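Print | E-mail | Shares: 34 | Comments: 2

4.2 Simulation as a basis for purchase

Dunbar and Hoxha budget for one arm per site on the strength of 2,266 simulated trials. We doubt the sum. Clearing a sofa seat with a rendered gripper costs nothing in repairs or floor space. 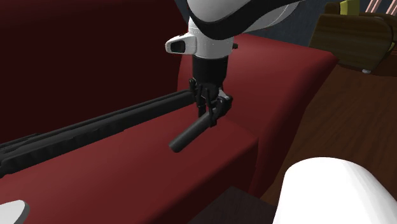
Figure 3. Simulated arm with its gripper lowered over a red sofa.

Nor does the Rultstead plan price spare fingers or staff time. It sets aside 40 hours for fitting, a figure taken from the seller. Until December's trial reports, we would not sign for a second arm.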